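Sollik Wire Pattern Set

Data card, version 2. Last edited 3/15/21.

Summary

Sollik is a set of 793 written patterns for wire jewelry: bracelets, ear wires, clasps, ring shanks and bezels. Each pattern is stored as one plain text file with a matching row in patterns.csv. The text gives wire gauge, temper, cut length, tools and the order of bends. There are no finished-piece photos in the set.
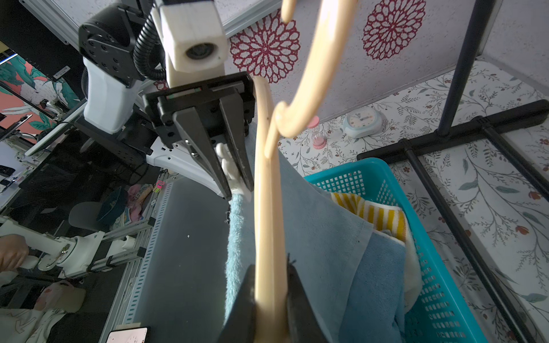

Contents

patterns/ — one file per pattern, UTF-8, Unix line endings
patterns.csv — index, one row per file
terms.csv — spelling variants mapped to a single term (jump ring, jumpring, jump-ring)
retired.txt — identifiers no longer in use
CHANGES — edits since version 1

Fields in patterns.csv

id: five characters, never reused
type: bracelet, earring, ring, clasp, pendant, chain
gauge: AWG, integer. If a pattern uses more than one wire, the heaviest is listed here and the rest are in gauge_other.
temper: dead soft, half hard, full hard, or blank
length_mm: total cut length before any bending, not counting waste
joins: none, wrapped, soldered, riveted
level: as given by the pattern writer. Levels were not made consistent between writers.
source: Prulleo or Dorkenine

Sources

The Prulleo part came as typed sheets and was keyed by hand. Lengths were in inches and were converted to millimeters, then rounded to the nearest whole number. The original value is kept in the pattern text.

The Dorkenine part was already digital. Its gauge column mixed AWG and SWG with no label. Gunhild Zoëga went through these against the stated diameters and corrected them. Where no diameter was stated, gauge is blank.

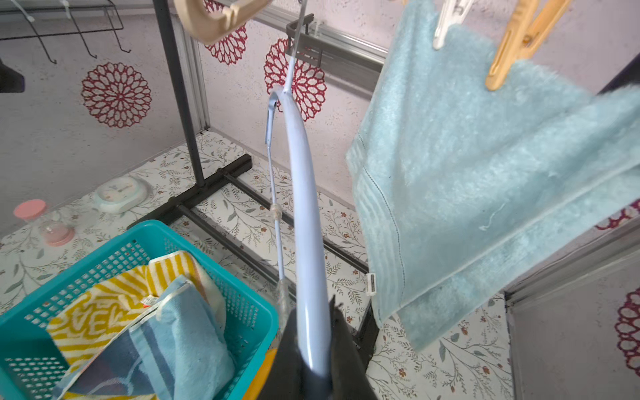 Plastic hanger with a metal hook, near the rail.

Known problems

52 patterns have no temper. Most are ear wires, where half hard is the usual choice, but the field was left blank and should not be filled by guessing.

Wrist size is not recorded for bracelets. Cut length depends on it, so length_mm should be read as the length for the size the writer had in mind. Where the writer named a size, it is in the pattern text.

"Loop" and "eye" are used for the same thing by some writers and for two different things by others. terms.csv does not merge them.

Left-handed versions exist for 2 patterns, both clasps. They have their own identifiers and are linked through the see_also field.
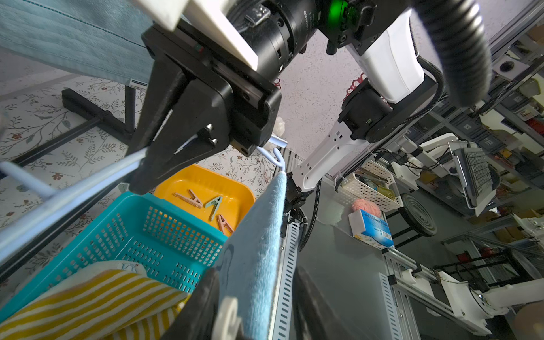
Loading

The index is comma-separated with double quotes around any field that holds a comma. Read id as text — several start with a zero and will lose it if a spreadsheet treats the column as numbers. Blank means unknown. Zero is not used for missing values anywhere in the set.

Checks

Run check.sh from the top folder. It confirms that every row has a file, every file has a row, and no identifier in retired.txt is back in use. It does not test whether a pattern can be made from the length given.

Corrections

Send the id, the field and the proposed value to Orla Ó Néill. Changes to pattern text need a scan or copy of the source sheet. The next batch of corrections goes in during October.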